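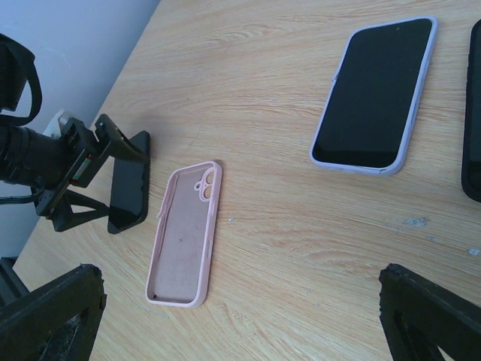

Baltasar Acuña – bench notes, Nov 17, 2020

Right, fingers. Cristóbal Gaete wants an answer on which set we order more of before the Nivthorpe job gets going, so I've been back on phones with the Dellberg set and then the Salian set, same arm, same controller settings, same table. I've left the opening width alone between the two, which he'll tell me is unfair on the Salians (they're a bit thicker at the root), but I wanted one thing changed at a time for once.

First the dull part. The wrist camera offset was still the one from October, and it was out by enough that the fingers came down to one side of whatever I asked for. I redid it with the printed board, 49 poses, which is far more than the software wants, but I'd rather sit through it once than chase a few millimetres all week. The new numbers are in the shared folder under Wulledby wrist. Please don't overwrite them! If you need your own, save a copy with your initials.

Dellberg notes. I like these more than I expected to. The angular shape gives a little when it meets something, so the tips follow the edge of a phone instead of shoving it along the table. They want a slow close though. At the default speed one side always touches first and the phone swivels, and by the time the second finger arrives you're gripping it on a corner. I dropped the closing speed to 37 per cent and that was the first setting where I stopped wincing.

A silicone case on its own is a different animal. It's so light and so floppy that the fingers fold it before the controller notices any resistance at all, and the force reading is basically noise. I tried the low-force mode, then low-force with the slower close, and got 10 decent lifts in a row before I lost patience and made tea. I'd still call it unsolved. Grabbing across the short side is better than along the length, that much I'm happy to write down.
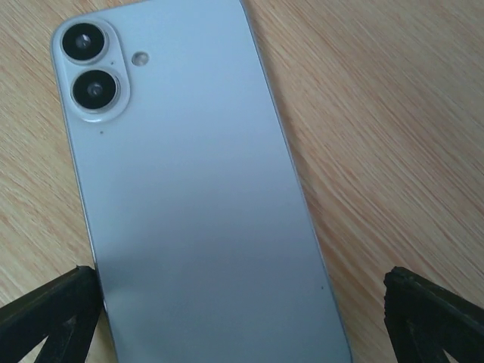

Bare backs are the other headache. With a case on there's a soft rim for the tips to bite into, and without one you've got a thin smooth edge and very little height to work with, so the fingers have to come down almost to the wood. I set the floor limit lower than Cristóbal likes (sorry) and crept down in small steps – no scrapes on the table that I'd own up to. The Salian tips are stickier and hold a bare phone better once they're round it, but they drag if they so much as brush the surface, and then the arm faults and you're back to homing.

Wear: the Dellbergs are rated for 2,000 cycles before you swap the pads. I don't believe the counter in the controller, it reset itself when we did the firmware, so I've started a paper tally taped inside the cupboard door.

Leaning towards Dellberg for cased phones. For bare ones I want another go with the Salians and the floor limit put back up a touch. Cristóbal, if you're in before me, leave the closing speed where it is and check the cable slack at the wrist first, it was catching on the turn.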